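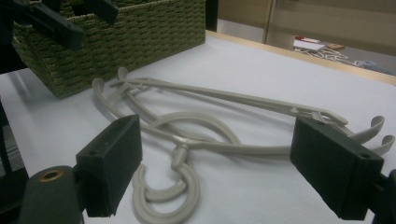 Flustby Quarry – night dive worth it?

kelpline45
Joined: October
Posts: 8

Doing the freshwater thing at Flustby next month and they've opened the east wall for night dives. Has anyone been down there after dark? I've done it twice in daylight and loved it, the visibility was silly good, but I can't picture what you'd even look at with a torch. I shoot a compact with one strobe.

Tovunstead_Tess
YES. Go. The crayfish come out onto the ledges and the perch just hang there asleep, you can get right up to them if you fin slowly. I came up grinning so hard my mask flooded. Take the strobe off the arm and hold it out to the side, otherwise you light up every speck of silt between you and the fish.

marlstone
Going to disagree a bit. It's a nice dive but the east wall is bare rock for most of its length, and after the training groups have been through, it's soup. If kelpline45 only has one night free I'd do Tamayo instead. Shallower, sure, but there's weed and there are pike.

Tovunstead_Tess
Tamayo is lovely but the walk in with a cylinder on your back in the dark, no thank you! And the groups at Flustby are on the west side now, so the silt isn't what it was.

marlstone
When did that change? It was bad when I went.

Tovunstead_Tess
This spring. There's a rope across and everything.

T. Bangera
Thirumalai Bangera here, I help run the Prestton club nights. Tess is right about the rope. Our next Flustby evening is posted for May 24, 2023, and there are still places. Meet at the top gate, not the lower one, the code is 1111 until they change it. Bring two lights each – we do check. Water was 10 degrees C at the bottom last week, so a drysuit if you own one.

kelpline45
Oh brilliant, put me down! Is a 7mm semi-dry mad?

T. Bangera
Not mad, you'll just want a hood and a flask. We keep it to 45 minutes anyway.

marlstone
I'd be miserable in a semi-dry at that temperature, for what it's worth. Photographers hardly move.

Tovunstead_Tess
I did all last winter in one and I take pictures the whole time. Depends on the person.

kelpline45
I run warm so I'll chance it. Any settings to start from?

Tovunstead_Tess
f/8, ISO 200, strobe on half power, then fiddle. Put a red filter on your focus light if you've got one – the perch don't seem to mind it nearly as much as white.

marlstone
Agree on the red light. And post the crayfish shots, even if I still say Tamayo.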